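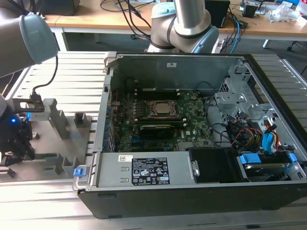
I love Linside women's basketball, and I'm getting tired of hearing that they need to shoot more threes. They took 300 of them last season and made 47! At some point you have to look at that and say okay, maybe let's throw the ball inside.

And it's not like they don't have the size for it. The March loss to Sikora is the one I keep going back to (I've watched it way too many times, my family is worried). Every time Linside got the ball down low early, something good happened, a layup or a foul or a kick-out to somebody with her feet set. Then they'd fall behind by six and start firing from the parking lot again.

People tell me that's how everybody plays now. Fine, Imard plays that way, and Imard has shooters. Linside has rebounders who run the floor like crazy and a point guard who can get in the paint whenever she feels like it. Let them do that for 16 games and see where we are. I'd buy a season ticket for it, even up in the cheap seats.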